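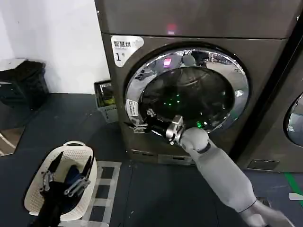 Junio de 2018

Llevo siete meses aprendiendo a lavar la lana, y con esto quiero decir lavarla de verdad, no meter un jersey en agua fría y esperar. Empecé en octubre, cuando compré por internet un vellón entero de la granja Makhubela. Pagué 57 euros con el envío y llegó en un saco que ocupaba la mitad de mi cocina. Olía muy fuerte a oveja. A mí me gusta este olor, a mis vecinos creo que menos.

En mi país mi abuela hilaba, pero yo era pequeña y no presté atención. Por eso he tenido que aprender de los libros, y en español, que es una lengua con muchas palabras para la lana. Me costó entender la diferencia entre vellón, vedija y mecha. Todavía tengo que pensarlo un momento antes de escribir.

El primer lavado fue un desastre. Puse el agua muy caliente, lo cual es correcto, pero después moví la lana con una cuchara de madera como si fuera una sopa. Salió un fieltro gordo y duro. Lo guardo debajo de una maceta y cumple bien su función.

Ahora lo hago de otra manera. Separo la lana en bolsas de red pequeñas, las hundo despacio con la mano y no las toco durante 26 minutos. Uso el jabón Plinow, que no tiene perfume y quita bien la grasa. Luego cambio el agua, siempre a la misma temperatura, y repito hasta que se queda casi clara. La última vez necesité cinco aguas. Para escurrir, aprieto las bolsas entre dos toallas. La lavadora la dejo para las toallas, que después quedan con un olor a granja bastante serio.

Del primer vellón, que pesaba 2.310 gramos, me quedaron 884 de lana limpia y buena. El resto era grasa, paja, tierra y las partes que tiré por cortas. Me dio un poco de pena, pero he leído que con las ovejas de esta raza es normal perder mucho.

El hilado va más lento. Tengo un huso sencillo y estoy ahorrando para una rueca Zurner de segunda mano. Mi hilo es grueso en unas partes y fino en otras, y se rompe cuando me pongo nerviosa. Con él he tejido un gorro que pica un poco en la frente. Lo he llevado todo el invierno.

En el taller Rulunero van a dar un curso de tintes naturales y ya me he apuntado. Quiero probar con piel de cebolla, que he empezado a guardar en una caja de zapatos. Si alguien que lee este blog sabe cómo conseguir un verde que no se vaya con el sol, le agradecería mucho que me lo escriba en los comentarios.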